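Fleten Two-Arm Tabletop Unit
Service and Safety Information

Product status: Available, with restricted gripper settings
Notice issued: Nov 15, 2018

The Fleten is a two-arm unit for sorting and packing small household goods at table height. Each arm carries a two-finger gripper. The unit is supplied by Votbridge with a table mount, a control cabinet and one year of parts cover.

Known fault: gripper release on loss of signal

Votbridge has confirmed a fault in wrist modules with serial numbers up to 1,403. If the signal to the wrist is interrupted for longer than 670 milliseconds, the gripper may open without a command. Any item held at that moment will fall. The arm itself holds its position and the stop button continues to work as intended.

The fault was first reported in July by a customer site using the unit for mixed-item picking. Inspection found wear in the wrist cable connector, where repeated turning of the wrist had loosened the locking ring. No injuries have been reported.

Owners of affected units are required to:

Limit arm speed to 70 percent.
Remove glass, blades and filled open containers from the work area.
Check the locking ring after every 10 hours of operation.
Keep hands clear of the table while either arm is powered.

Replacement connectors are supplied free of charge. Fitting takes around 10 minutes per wrist and must be done with the power off. Requests should be sent to Imogen Greenwood at the Votbridge service desk, quoting the serial number on the control cabinet.

Soft and light goods, such as toy fruit, may still be handled at the reduced speed.

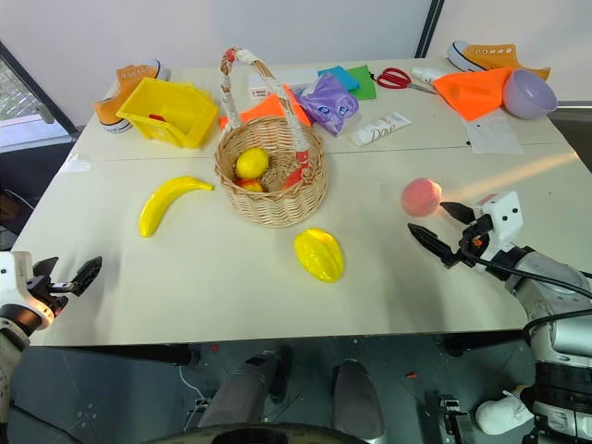
Callum Rowbotham writes that the new connector cured the fault on his left arm, but the right gripper still opened twice during long reaches, and he asks whether the cable clip should be moved closer to the elbow.

Votbridge advises customers not to move the clip. A gripper that opens after the new connector is fitted should be taken out of use and the wrist module returned for inspection.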